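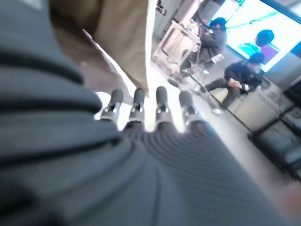 Sat 17 November, Tolham flat

Left hand faulted out again. Third time since we moved the rig over from Pultside. Writing it down now before I forget the order of things.

Task: bedmaking, duvet pull. Both hands pinch the near edge, lift, pull toward the foot, let go. Run 2186 on the Didine controller. Grasp fine on both sides, lift fine. Then halfway through the pull the left fingers opened with no release command. Right hand kept pulling. Duvet went off sideways, and the torso yawed after it to make up the differnce. Hit the e-stop. Arms sagged and held, brakes ok, nobody within reach.

The bad bit is the yaw. A dropped duvet is a dropped duvet. A torso that turns by itself when one side lets go is a safety matter and goes in the log as one. If somebody had been standing at the side of the bed smoothing the cover they'd have had an elbow in the ribs.

What the log says:
– finger current on left hand climbs through the lift, then flat zero for 80 ms, then back
– no release command anywhere near it
– right hand clean the whole way
– after the 80 ms the hand driver comes up in its default pose, and default pose is OPEN

So the driver is rebooting. Brownout or a comms drop, can't tell which from this. Default open is our own choice from April, made so that nobody gets a finger trapped at power up. Still think that was right for power up. Wrong for a restart under load with the other arm still pulling.

Things tried, in order:
Reseated hand connector at the wrist. No change, faulted again on the next pull.
Rolled the sleeve back to look at the cable. One spot where it gets squeezed between the sleeve cuff and the wrist joint when the hand pitches down. Jacket is shiny there but not split. Re-routed it and left more slack.
Ran the pull at half speed. 4 clean runs, then stopped counting on it, half speed proves nothing much.
Full speed with the new routing, both hands on the edge of the duvet at the foot, one near each corner, watching the left current trace.

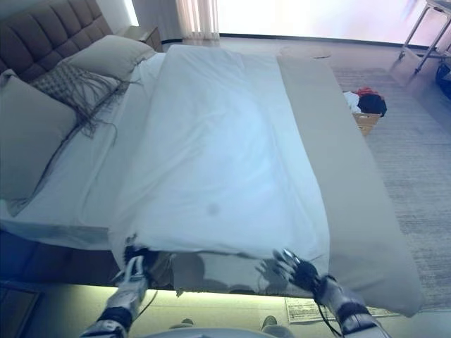 Shiela Layug thinks I'm blaming the cable too early. Her point is that a pinched cable ought to show up in the free-air wrist sweep too, and we did 2000 cycles of that at Pultside without one dropout. She would look at the supply first: two hands loaded at once is the only time both drivers pull peak current, and they share a rail. Wants a scope on it before anyone orders parts.

Fair. Counter to that, the sweep was done with the sleeve off. Cuff couldn't squeeze anything. But I can't rule out the rail either so scope it is. Lorente has the good probe, need to ask for it back.

Rules until this is closed:
One-hand grasp lost = both arms stop, torso locked. Put in as a hard check in the controller, not the task script. Done, tested by unplugging the left hand in mid-air with no load. Stops. Not tested with a load yet!
Nobody beside the bed while the arms are enabled. Stay back by the chairs.
E-stop in someone's hand, not lying on the table.

To do
– scope on the hand rail, both hands loaded
– repeat wrist sweep with sleeve ON
– driver restart: hold last pose if the arm is enabled, open only at cold start. Ask Shiela to reveiw before it goes in
– order spare wrist cable anyway, lead time is awful
– timestamps on left and right hand logs are out of step, fix

Packing up. Rig stays powered down with the left hand tagged out till Shiela has had a look at the rail.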